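**Community Help Desk: Workshop and Bench Practice**

**Question 63: Covering a bench for small gear assembly**

Submitted by Anneliese Thiele, Amberg Evening Workshop
21 Mar 2005

Our workshop offers an introductory course in mechanical assembly. The principal exercise consists of placing spur gears on a flat round plate with upright pins and checking that they turn together. The bench top is hard and pale, and small parts dropped on it tend to roll to the floor. In December we therefore began to lay a gray cloth over the working area.

The cloth has reduced the number of lost parts. It does not, however, lie flat. A crease persists after folding, and the plate is not fully supported when it is set down across it. I should be grateful for advice on the following points: whether a cloth is a suitable covering for this work, how creases may be removed and kept out, and whether the gears should be stored on the cloth or apart from it.

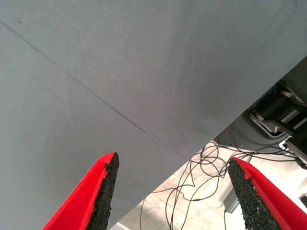 *Gray bench cloth with crease line, near the edge.*

The cloth was purchased from Heitmann and is cut to 80 cm in depth. I do not have the fiber content, as the label was removed before it reached us.

**Answer 1** (marked as helpful by 7 readers)

A cloth is suitable for light assembly, provided that no cutting, filing or pressing is carried out on it. Metal filings lodge in the weave and will scratch finished faces later. Members are advised to keep a separate covering for such work.

With regard to creases, the usual cause is storage. A cloth folded in quarters and placed beneath other items will hold its fold lines for a long time. It should be rolled on a cardboard tube with the working side outward. Existing creases may be treated with a cool iron through a damp towel, after a trial on one corner. As the fiber content is unknown, a hot iron should not be used. The cloth must be fully dry before any steel part is placed on it.

Minor wrinkles toward the back and sides of the bench may be left alone. The area directly under the plate is the one that matters, and it should be smoothed by hand from the center outward before the plate is put down. If the plate still rocks, place a rigid board beneath the cloth and draw the fabric over its edges.
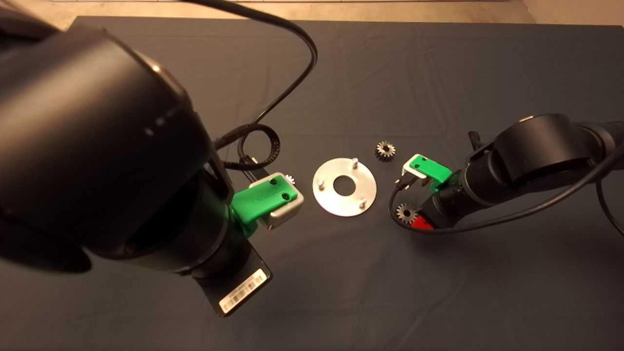
**Category: Plates, Pins and Gears**

A round aluminum plate with a central opening and three short pins requires particular care on a soft surface. Pressing down on one pin may tilt the plate if the cloth beneath it is bunched. The learner should steady the rim with the free hand and lower each gear straight down. A gear that does not pass easily over its pin should be lifted off and tried again, and must never be forced or struck.

**Answer 2**

We use a Pledine bench mat and have had no trouble. Cloth is cheaper. Ours slid about until we fixed it with 4 clamps along the back edge of the bench. I cannot comment on the ironing.

**Answer 3**

The third point in the question has not yet been addressed. Gears may rest on the cloth during a session, laid flat on one face and clear of the plate, where the teeth cannot knock against the rim. They should not be left there overnight. Cloth holds moisture from the air and from the hands, and a steel gear may show spotting. At the close of the session each gear should be wiped and returned to a lidded tray. The Colov trays used at our own center have a separate compartment for each gear.

Fine scratches on the face of a gear are common and do not affect its running. Damage to the teeth is a different matter, and the part should be withdrawn from the course.
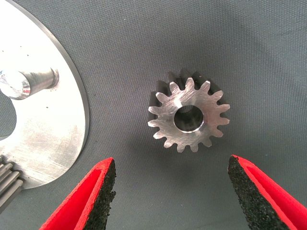
**How should lint be removed from the bore of a gear before it is fitted?**

Pass a dry cotton swab through the bore once from each side, then wipe the pin with a clean cloth. Do not use compressed air at a shared bench.

Further answers to Question 63 may be submitted in writing to the Help Desk. Contributors are asked to state the bench material and the size of the covering in use.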